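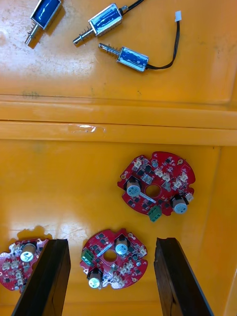 We use cookies to remember your settings. By staying on this site you accept them. OK

Silver coins or a bond fund for a small pot of savings?

Ffion Probert
Hi all, I've got $1,988 sitting in a savings account at Satley and it earns next to nothing. My brother-in-law keeps telling me to put it all in silver before prices run away (he's been saying that for years!). I was looking at the Kemeys short bond fund instead. I might need $300 of it in February for the car. What would you do?

Pirnine
Leave the $300 where it is, first of all. With the rest I'd look hard at the dealer markup on coins. I paid $274 for a little batch last spring and the same shop would only give me $229 for it a week later, so silver had to climb a fair bit before I was even.
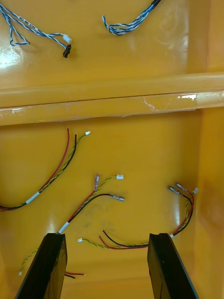
Bond funds can drop too when rates go up, but a short one usually moves less. I split mine between the two and I sleep fine. Check the yearly fee on that fund before you sign anything, and ask Satley if they have a better savings rate, they never offer it unless you call.

Sekix
silver!! paper money is toast, your brother in law is right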